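首页 产品 下载 支持与培训 联系我们

分类:Vovano 展示单元 / 安装与使用 / 开放日与现场演示

第六章 把展示单元带到开放日现场

读到这一章的朋友,多半已经在自己的车间里把 Vovano 跑顺了,现在要带它去见客人。先恭喜您!带着机器人出门和在家里调试,感觉很不一样:地面是别人的地面,光线是别人的光线,身边还站着一圈带孩子的家长和拿着咖啡的采购经理,谁都想凑近了看。这一章的底稿是 Ilari Savolainen 在 Nanelgate 展厅的开放日之后写的,后来 Reece Sedgwick 又添了不少,所以有些地方写得细,有些地方读起来像两个人在聊天,请您多包涵。我们舍不得删,删了总觉得少点什么。

本章假定您已经完成第四章的取放示教,程序里也已经有一套能从货架上取件、展示、再放回去的完整动作。如果还没有,请先回到第四章,开放日的早上真的不适合从头示教。

6.1 到场之前

提前一周给场地方打个电话,或者更好的办法是亲自去走一趟。电话里对方会告诉您“地方很大,随便放”,到了才发现最大的那块地方正对着消防通道。请至少问清楚下面这些事:

1. 展示区的地面是什么材料。地毯、地砖和环氧地坪都可以用,但地毯上货架的支脚会慢慢往下陷,头一天晚上摆好的位置,第二天早上要再量一遍。

2. 电源插座在哪里,由谁开闸。Wolley 那次我们的插座和走廊灯是同一路,保安下班前顺手一关,控制柜也跟着黑了。从那以后我们在清单上写了一行:“请对方指给您看配电箱”。

3. 早上几点能进门,晚上几点必须离开。

4. 展厅里还有什么别的展品,由谁负责。汽车、大型面板这一类漆面很亮的东西尤其要问,挪动它们通常要另找人签字,临时去求人会很尴尬。

5. 窗户朝哪边,有没有帘子。大面积的玻璃墙拍照好看,对相机可不太友好,6.3 节会细说。

注意:请把备用夹爪指垫、扎带、卷尺和地面胶带放进随身的箱子,别交给物流。物流箱总是最后一个到。

6.2 摆放货架和围栏

蓝色货架到场以后先别急着往上放东西。空架子两个人抬着就能走,装满托盘以后再挪,就是另一回事了。

1. 按程序里的货架坐标,在地上量出支脚的位置。卷尺要从机器人底座的基准边拉起,不要从墙拉,展厅的墙很少是直的。

2. 用黄色胶带把货架的位置贴出来。转角处让两条胶带搭上,别留缝,以后哪只脚被人碰歪了,一眼就能对回去。

3. 把货架放到胶带标好的地方,轻轻摇一摇,看看有没有哪只脚是悬着的。地毯上可以等它沉一沉再摇第二次。

4. 下层放托盘和周转箱。它们既是备件的家,也能压住架子,所以请先装下层,再装上层。

5. 上层只放当天要演示的工件。有位同事喜欢把样本册也搁在上层,显得热闹,结果视觉系统认认真真地给样本册算了一个抓取点。样本册请放到接待桌上去。

6. 带脚轮的架子可以用来放备料,到位以后把轮子锁住,每一个都要锁。锁好以后推一下试试。

7. 围栏最后拉。立柱先摆好,走一圈,确认机器人伸到最远的时候离围栏带还有足够的余量,再把带子扣上。余量的数值请以您那台机器的风险评估为准,这里不给统一的数字,给了您也不应该照抄。

警告:围栏带只是提醒观众站在哪里,起不到安全防护的作用。开放日期间必须使用降速模式,必须有一名受过培训的操作员拿着使能装置站在急停按钮旁边,演示中间不得离开。要喝水请先停机。

关于围栏再唠叨几句。小朋友会从带子底下钻过来,这件事您拦不住,只能早点看见。Reece 的做法是让讲解员面朝观众站,操作员面朝机器人站,两个人都别转身。听起来很死板,练一个上午就习惯了,而且两个人互相看得见,递个眼色就能暂停。

6.3 光线、反光和早上的第一次校准

如果只能从这一章里带走一件事,我们希望是这一节。亮面的漆,不管在架子上还是在面板上,都会把窗户整个映进去。对人眼来说这很漂亮,对腕部相机来说,桌面中间就多了一块白得什么都没有的地方,工件要是正好落在那里,轮廓就断了。

1. 开机,回零,让机器人停在观察位。

2. 打开相机实时画面,什么都不放,先看空的上层。记下反光最强的位置。

3. 把工件放上去,避开那块反光。深色的框类零件和蓝色架面的对比很好,通常一次就能认出来;如果认不出来,先试着把工件挪开一点,再考虑动曝光。

4. 需要调曝光时,每次只动一档,保存为新的配置文件,文件名里写上时段,比如“上午”“午后”。不要覆盖出厂配置。

5. 太阳会走,所以午饭前后请重做一次第 2 步和第 3 步。全套做下来大概 10 分钟,正好是换讲解员的空当。

提示:展厅有帘子也别全拉上。观众喜欢亮堂的地方,全拉上以后再拉开,相机又要重新适应。拉一半,固定住,一整天都不要再碰它。

Howard Wragg 负责我们这边的培训,他每次上课都会讲一个 Tindall 的教训。那天他们头一天傍晚校准得非常好,取件动作利落极了,大家高高兴兴去吃饭。第二天上午开门,阳光从另一侧进来,机器人在第一批客人面前对着空气犹犹豫豫地找了好一会儿工件。其实也没出什么事,客人还挺喜欢,说它看着像在思考。可是 Howard 讲到这里总要停一下,看看大家有没有把“当天早上校准”几个字写下来。请您也写一下。

6.4 排练取件动作

取件程序您在车间里跑过很多遍了,到了现场还是请从最慢的速度开始。运输过程中夹爪的固定件可能会松,先用手轻轻拧一拧指部的紧固件,再做下面的步骤。

1. 不夹工件,低速走一遍全程。操作员的手放在使能装置上,眼睛看着肘部,别看夹爪。大家的眼睛天生会跟着夹爪走,而碰到东西的往往是肘部。

2. 凡是路径经过面板、支架或者任何带下沿的东西,在进入之前插一个停顿点。停下来,弯腰看一眼夹爪和下沿之间的空隙,再继续。

3. 放上工件,低速走到预抓位,停。

4. 闭合夹爪。多开口的框架要夹在实心的横条或者边沿上,不要夹在开口的地方,也要避开凸起的安装座。夹持力从低往高加,加到工件提起来不滑就够了。

5. 提起后停一下,让手指压住的地方受力稳定,再走下一段。

6. 把工件转向观众的那个动作,速度请比您觉得合适的再慢一些。观众要看清楚,后排举着手机的人也要来得及对焦。

7. 放回货架,松开,先垂直退出,再横移。省掉垂直退出这一步的,工件多半会被带着转个方向,下一轮就认不准了。

8. 连续跑 2 轮,没有报警,才可以提到演示速度。

小心:排练时如果有工件掉落,请先停机再去捡。哪怕它就滚到您脚边,哪怕机器人看起来离得很远。

有的朋友会问,要不要把动作编得花哨一点,转个圈,挥挥手。我们的看法是可以有一个,不要多。客人来看的是它怎么干活,慢慢地、稳稳地把一个黑色零件拿起来,再好好地放回去,这件事本身就很耐看。Jamie Bainbridge 带过一批中学生,他们看挥手只看一遍,看取件却一直站着不走,还争论它下一次会从哪一头下手。这种时候讲解员什么都不用说,让他们争就好。
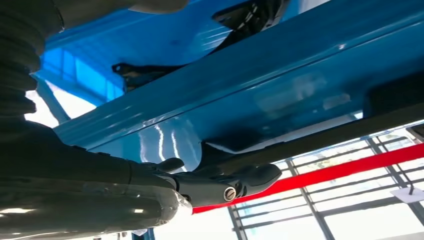
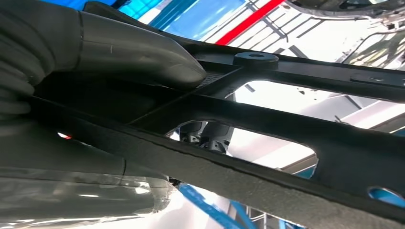
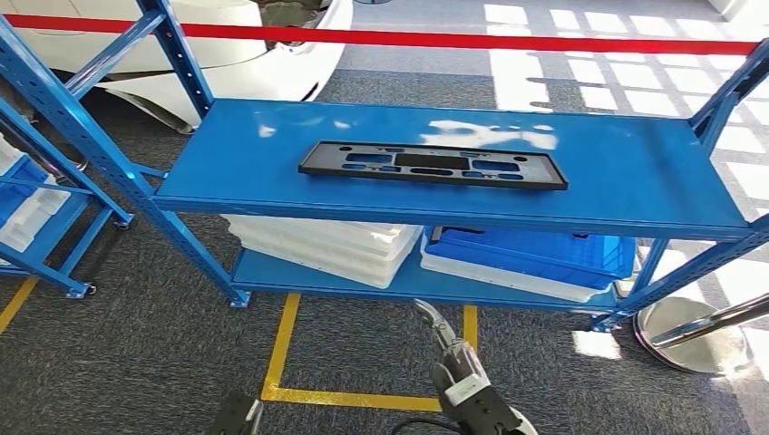
依次为:夹爪在亮面蓝色面板下沿一侧;夹爪与带开口的黑色框架;蓝色货架,上层放着一个黑色车牌框。

6.5 开门以后

排练顺利的话,开门前应该还剩一点时间,请把它用来喝水,吃点东西,再确认一遍谁在什么时候替谁。很多演示下午出的小差错,都是操作员站累了。我们建议把一天切成几段,每段开头由操作员口头报一遍:速度模式、急停、围栏、工件。讲解员复述。这件事对着观众做也没关系,他们会觉得很专业(我们也觉得)。

1. 每一轮演示前,讲解员先介绍机器人要拿什么、放到哪里,然后看操作员一眼,得到点头再说“开始”。

2. 有客人要求走近看夹爪时,先停机,再由讲解员陪着走到围栏边。不要把客人带进围栏里面,熟客也不例外。

3. 有人想亲手摸一摸工件,这很好,请从下层的备件里拿一个递给他,架上正在用的那个不要动。递出去的零件记得收回来。

4. 遇到报警不要慌,大声说一句“我们暂停一下”,然后按第九章的代码表处理。观众对停机很宽容,对两个人围着示教器小声嘀咕就没那么宽容了。

5. 两轮之间顺便看一眼地上的胶带和货架的脚。人来人往,总会有鞋尖碰到。

计数器方面,控制器的首页会显示累计取件次数。Nanelgate 那台在闭馆时停在 1,831,Roland Furnival 拍了照片贴在办公室门口,谁路过都要看一眼。您也可以在开门前把当日计数清零,累计数请留着,保养周期要按它来算。清零的方法是:设置,统计,当日计数,长按。长按的时间要够,屏幕闪一下才算数。

常有人问讲解时该说些什么。我们没有标准稿,只有几条经验:被问到“它会不会抢走工作”,请照实讲您自己车间里的情况,别背口号;被问到价格,请客人留个联系方式;被问到“它叫什么名字”,请提前想好一个,孩子们一定会问,临时编的名字到下午三个讲解员能报出三个来。

6.6 收场和运输

1. 把机器人开到运输位,夹爪张开,断电,等控制柜风扇停下。

2. 先收工件,再收上层,最后收下层的托盘和箱子。托盘叠起来时边沿对齐,这样箱盖才盖得上。

3. 撕地面胶带要趁早,沿着地毯的绒向慢慢来。如果第二天还要继续用,请保留胶带,贴一张纸条告诉保洁。没有纸条的胶带活不过一个晚上。

4. 围栏带收回立柱时用手带着走,别让它自己弹回去。

5. 把当天新存的曝光配置导出到 U 盘,连同场地名称一起写进记录本。明年再来同一个展厅,哪怕日期不同,也有个起点。

6. 装车前检查夹爪指垫。有缺口就换,旧的不要扔回备件盒。

注意:控制器里的日志默认保留 365 天,超过以后从最早的开始覆盖。每年只办一次开放日的用户请在收场当天就导出,等到下一次筹备时再去找,很可能刚好过了。

Ilari 一般在 12 月就开始问大家来年的场地定了没有,这个习惯起初让人有点烦,后来我们都感谢他。好场地订得早,而且冬天去看场地还有一个好处:太阳低,反光最厉害的样子您先见过了,心里就有数。

6.7 现场记录表怎么填

记录表在附录 C,可以复印。“场地”一栏写到房间,只写公司名不够用。“光线”一栏写窗户朝向和帘子拉到哪里,随手画个草图比写字快。“异常”一栏没有异常也请写“无”,空着的话,回头看的人分不清是没事还是没填。签名由操作员签,讲解员可以在旁边加一句评语。我们收到过最长的评语写满了背面,讲的是一位老先生怎样站在围栏外看完了整个下午,临走时向机器人点了点头。

填好的表请扫描后发给您所在地区的支持团队,原件自己留着。如果您发现本章哪一步和您手里的机型对不上,也请写在表上一起寄来,Reece 每一张都会看,回信可能慢一点,但一定会回。

本章修订日期:2026年4月28日。备件编号和指垫的更换步骤见第七章。

本网站使用 Cookie 以改善您的浏览体验。继续浏览即表示您同意我们的 Cookie 政策。 接受 管理设置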